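Cludbridge Community Help > Robots and Automation > Teaching by demonstration

How messy should the starting table be when you record cable sorting?

Posted by Unnur Skov, September 3, 2025

I'm new to this and having a wonderful time, so forgive the long post! We have two arms on a table and we're recording people steering them through a sorting job: coiled cables go into open bins, one color per bin. The plan is to train a policy on the recordings and let it try on its own. I have 68 episodes so far and I'm already hooked.

My trouble is the setup between episodes. I've been putting every coil back in the same spot, with the bins in a tidy row, and I'm starting to think I'm teaching the arms one table by heart. How much should I move things? Do the bins get moved too? And what do I do with an episode where the operator grabs badly and has to try again, keep it or bin it (sorry)?

Tags: bimanual, cables, resets

Sorted by most helpful

Move everything! I love this question because we made the same mistake in May and got to watch a very confident arm close its fingers on bare wood, over and over, in the place where a coil used to be.

A start I'd be happy with has coils in white, blue and beige all over the wood, some close to a gripper and some out in the middle, and the gray bin turned at an angle instead of squared up with its neighbors. Put a coil partly under a gripper now and then, and let something like a lamp overlap one, so the policy learns that a cable can be half hidden and still be a cable.

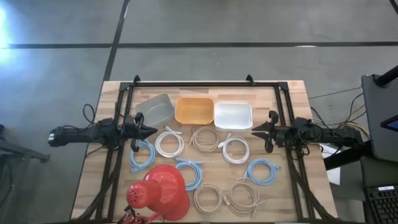
Inger Bech

What we do now is keep a stack of 22 layout cards. Shuffle, draw one, set the coils down more or less where the card says, then nudge a few without thinking too hard. People are terrible at being random, me included, and the cards cure most of that. Turn the coils over as well. A connector sticking out to the left is a different grasp from one sticking out at the top, and a loose floppy coil is a whole other animal from a tight round one.

Leave the camera positions alone while you do this. Change one kind of thing at a time or you'll never know what helped.

Marked helpful by Unnur Skov

Þröstur Sveinbjörnsson

just use more episodes. 68 is nothing

Qiuyue Qian

Agree with Inger on the layouts, and I want to add something on your last part. Keep the clumsy ones, as long as the cable ends up in the right bin! The second try is the good stuff. If your operators only ever show perfect grabs, the policy has no clue what to do after a poor one, and with cables there will be poor ones.

The part I'd spend real time on is the letting go. Picking up a coil is fun and everybody practices it, but a coil that has opened up will drape itself right around the gripper, and then the operator has to decide whether to lower it, wiggle it or bring the other arm over. Agree on one way of doing it before you record. We had 4 operators with 4 habits, and the trained arm picked a bit of each and hovered there like it was thinking about lunch.

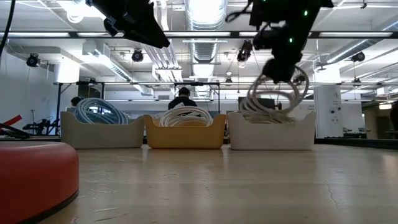
White cable looped over the right gripper, above the white bin.

I'd tag those stretches too. We write "snag" with a start and end time in the episode notes, nothing fancier, and when we trained with the snag episodes weighted up a little, the hovering got a lot rarer. Throw out anything where a person reaches in by hand partway through.

Have fun with it, and please come back and post how the first solo run goes. I want to hear about the beige ones especially, pale cable on pale wood gave us fits.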